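Gotus 6 grasp planner, reviewed
Tolera Teshome

Gotus is a grasp planning and control package for multi-finger hands, sold by Zustgate as a per-seat license. I ran release 6 on one arm through August, with the Yimer driver layer underneath.

Planning
The planner takes a depth cloud and a hand model and returns ranked finger placements. Over 2759 planning calls, 1236 returned a candidate on the first pass. Most of the rest needed a second pass with a looser contact margin. Shiny surfaces are the weak point. Reflections enter the cloud as geometry below the table plane, and the default filter keeps them. Set the plane by hand and clip everything under it.
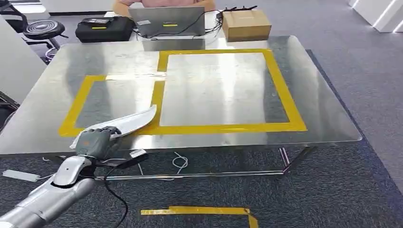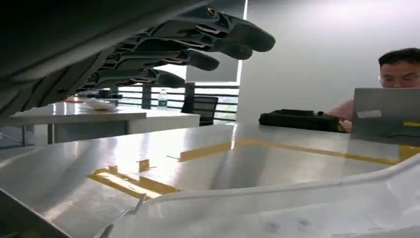
Yellow tape on a reflective metal tabletop.

Control
Finger closing is torque limited per joint. The limits live in a text file and reload without a restart. Curved objects are handled well if the mesh is accurate. The wrist view can be added as a second source, but its extrinsics have to be entered as a quaternion, and the order (w first) is missing from the manual.

Tooling
The log viewer is slow above 1071 entries. Export to Studstead works; import drops the timestamps. Error 14 means a stale hand model.

Recommended for labs with their own calibration routine. The bundled one needs another release.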